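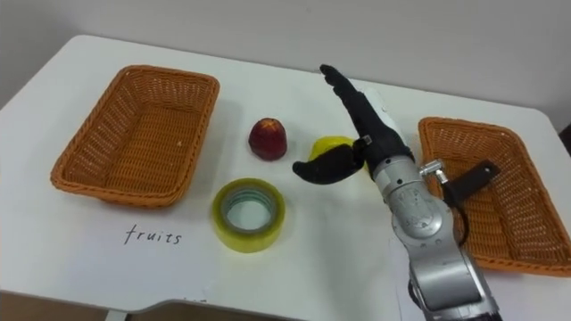 Ekurora brings its sorting baskets home this October

Ekurora, the family housewares company, is delighted to announce that its much-loved wicker sorting baskets will be back in the shop this October, in a first run of 500 pairs and at $69 a pair.

The idea is a simple one, and we have grown very fond of it. Two baskets of the same style sit at either end of a table, each gets a name, and everything that has piled up in between (the apple from lunch, the packing tape from last week's parcel) finds its way into one or the other.

"I wrote 'fruits' under mine and my kids stopped asking me where things go," said Yaryna Panasiuk, who designed the pair with Chun-hung Chien over 18 months of cheerful disagreement about rims. "I still have to remind them about the tape!"

Every pair comes with three blank cards for labels. Orders open at 9 a.m. at the Romaniuk Street shop, and we would so love to see you there.

Press contact: Chun-hung Chien, Ekurora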